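7.4 Cross-threaded or jammed pipe at a base hub

Applies to: Trendstead two-arm cell, rack base assembly program.

The cell stops with fault 74 (THREAD TORQUE HIGH) when the right arm meets more resistance than it should while starting a pipe in its hub. Both arms hold position and both grippers stay closed. The usual cause is a pipe that entered the hub at an angle. Less often there is grit or molding flash in the thread.

CAUTION: The arms are still powered after fault 74. Do not reach between the grippers until the cell is in HOLD and the key is in your pocket.

CAUTION: Do not press RESUME to force the pipe home. The hub is plastic and will strip. A stripped hub cannot be repaired and the whole base must be scrapped.

To clear the fault:

1. Press HOLD on the pendant. Wait for the amber light to go steady.
2. Turn the mode key to MANUAL and remove it.
3. Support the pipe with one hand near its upper end. A long pipe will swing when the gripper lets go.
4. Open the right gripper only. Leave the left gripper closed on the base.
5. Back the pipe out by hand, counterclockwise. If it will not turn, stop and go to 7.6.
6. Check the first turns of thread on the pipe and in the hub. Brush out any loose material. Replace the pipe if the thread is flattened.
7. Place the pipe back in the right gripper, close the gripper, and step outside the marked area.
8. Return the key to AUTO and select RETRY FROM ALIGN.

Note: Arm speed is limited to 100 mm per second for the first retry. This is normal.

Note: If the left gripper was opened by mistake, the base may have shifted on the sheet. Run BASE LOCATE before you retry.

Watch the retry from outside the marked area. The threaded end should line up with the hub before the wrist begins to turn.

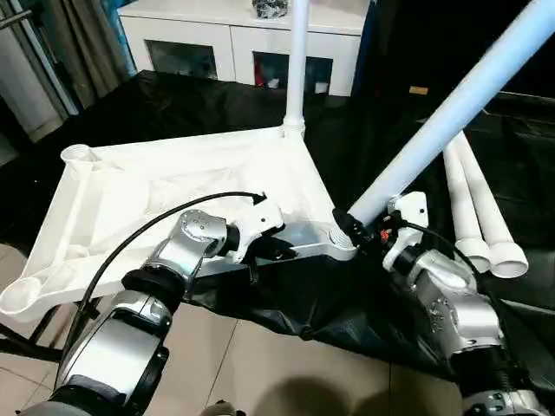

Figure 7-3. Right arm aligning pipe with base hub; left arm holding base.

If fault 74 comes back on the same hub, set the base aside and tag it. If it comes back on a different base, check the right gripper fingers for wear and repeat the wrist calibration in section 5. Fingers are due for replacement every 800 cycles regardless of how they look.

Write each fault 74 in the cell log with the hub position and the action taken.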